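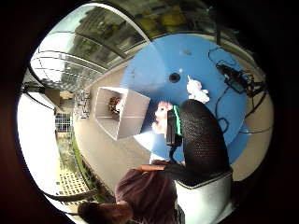 Is a round table any good in a room where children play and someone also has to work?

It can be, as long as you've got the floor space to walk all the way round it and you don't need to push it flat against a wall.

I asked myself exactly that for most of the spring before I gave in and ordered the Winda from Miruveck, in the blue. We'd had a rectangular table in the playroom before, a hand-me-down with corners at precisely the height of my youngest's forehead, and after the second bump I wanted it gone. So this is my review after a few months of proper use, by which I mean homework, stickers, my laptop, a great many soft toys and one attempt at papier mâché (never again).

First the colour. On the Timmermans website it looked like a sort of dusty navy and I was a bit nervous, but it's a good strong blue and I love it! The rest of the room is pale walls and a beige floor, so it needed something. It does cheer the place up on a grey morning. My husband says it looks like a paddling pool. He's come round to it.

The top is painted and the paint is where I'd take a mark off. It scuffs. Only faintly, and you have to catch the light to notice most of them, but they're there, and little white specks show up more than you'd think on blue. A damp cloth deals with felt-tip if you get to it the same day. I tried one of those white sponge things on a scuff and it left a dull patch, so I wouldn't do that again.

There's a small round hole near the middle of the top. I assumed it was for a parasol, which seemed odd for indoors, but the leaflet says it's for cables. Fine in theory. In practice I can't be bothered to unplug everything and thread it through, so my leads go over the edge and down to the floor like they always did, and the hole is used for posting things. Pencils, mostly. Raisins. If you have a toddler I'd find something to plug it with.

Height is 700 mm, a touch lower than my old desk. With my mesh office chair wound down a notch it's comfortable for typing, and the older one can stand at it and play with her dolls without being up on tiptoe. Three children fit round it happily, plus me if I keep my elbows in. What I like best is that there's no head of the table to squabble over, they just shuffle round.

Tidying up has got easier too, though I can't give the table all the credit. I keep an open box on the floor next to it and at teatime everything gets swept off the side and in. You do have to aim, with a curved edge. With the old one you could line the box up along the straight side and push the lot over in one go, and I miss that a bit.

Putting it together took me one evening with 2 cups of tea. The instructions are pictures only and the third one is upside down, I'm sure of it. I emailed the shop and got a nice reply from Arnout Jacobs in customer service, who sent a clearer sheet. Delivery came from the Warnumau depot and was on the day they promised.

Would I buy it again? I think so, but I'd look at the oiled version, if they still do it, and I'd put a coat of clear varnish on this one before letting anybody near it with a toy car. Four stars from me.

Posted 02/06/2024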